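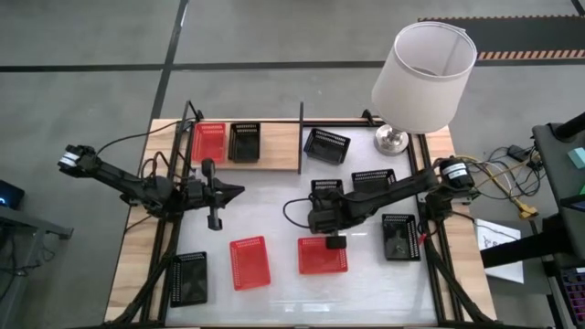 Sort small things with baskets in two colors

When I moved to a smaller apartment, all my little things lived in one deep drawer. Now I use small plastic baskets with slots, in red and black, and I find what I need much faster. I write down how I do it, maybe it is useful for somebody.

Choose the meaning of the colors first

In my home red is for things I use every day, like tape, pens and keys. Black is for the rest. You can choose another rule, but please keep it the same in all rooms.

Empty everything on a big table

Spread the baskets out before you fill them, with some space between them. A white table is good for this work because small screws are easy to see. I also put a lamp on the table when I sort in the evening.

Keep them light

I weighed mine on the kitchen scale and I stop at 400 grams for each basket. Heavier ones bend a little when I lift them with one hand.

Use a low shelf at the back

A simple wooden board, raised a little, gives place for 2 baskets side by side. I put there the ones I open most often. Mine is 125 millimeters above the table, so my hand still goes under it.

Washing

Warm water, a drop of dish soap and an old toothbrush for the slots. Let them dry upside down on a towel. My Nenalico baskets still look fine after many washings. The Gorel ones lost some color, so I wash these only with cool water.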